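Robot Operators Wanted (part time, living room tasks)
Posted Mon 25 May by Quinlan

Quinlan is preparing a set of examples for a learning system that should one day tidy ordinary homes. For this we search for people who will guide a two-armed robot through small household tasks while its movements and camera views are recorded. No technical education is needed. Calm hands and patience are more important for us.

What you will do

You move the arms with a pair of hand controllers and finish one short task at a time: pick up a cushion, hold up a cloth, put a thing back on the sofa. After each task you mark the recording as good or bad and write one line of comment. Bad recordings are also kept, so please do not be ashamed of them.
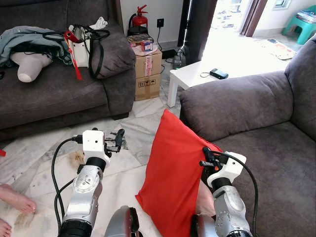

Where and when

The work is done in a furnished home, in shifts of 3 hours, up to 20 hours in a week. You choose your shifts one week before. The first day is paid training with Rasmus Lūse, and the next two shifts you work together with an experienced operator.

What we ask from you

You are at least 18 years old and can read task instructions in English. You can stand for longer periods with short breaks. Soft things are the most difficult part of the job, and new operators usually need several days before they feel comfortable with them.

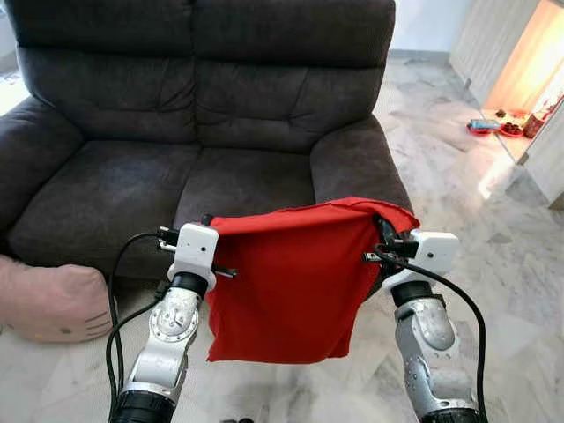
We count a cloth task as good only when both grippers keep their hold until the end, so speed is not our first wish. In April our operators made nearly 785 good recordings, and we have now 10 open places.

How to apply

Write a short letter to Ilze Toom at Quinlan. Tell us which days you are free and if you have done careful manual work before, for example sewing or repairs. A CV is welcome but not necessary. We answer every letter.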